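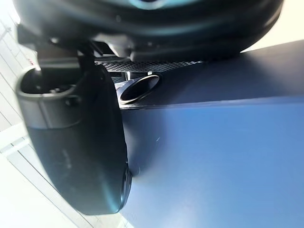

Zadport Library Board
Minutes of the April Meeting

1. Call to Order
The chair called the meeting to order at 6:30 p.m. A quorum was present. The minutes of the previous meeting were approved as distributed.

2. Summer Reading
Staff reported 105 early sign-ups at the Amoah branch. The board approved $400 for prize books. One member asked that large-print titles be included in the order.

3. Roof Repair
Two bids were received for the leak over the periodicals room. Jitumell submitted the lower bid but did not attach proof of insurance. Action was tabled until the document is on file.

4. Parking
The board discussed overnight parking in the Wovanar Street lot. Moved and seconded to post new signs at both entrances. Motion carried, with one opposed.

5. Public Comment
A resident requested later closing hours during exam weeks. Referred to staff.

6. Adjournment
The meeting adjourned at 7:50 p.m.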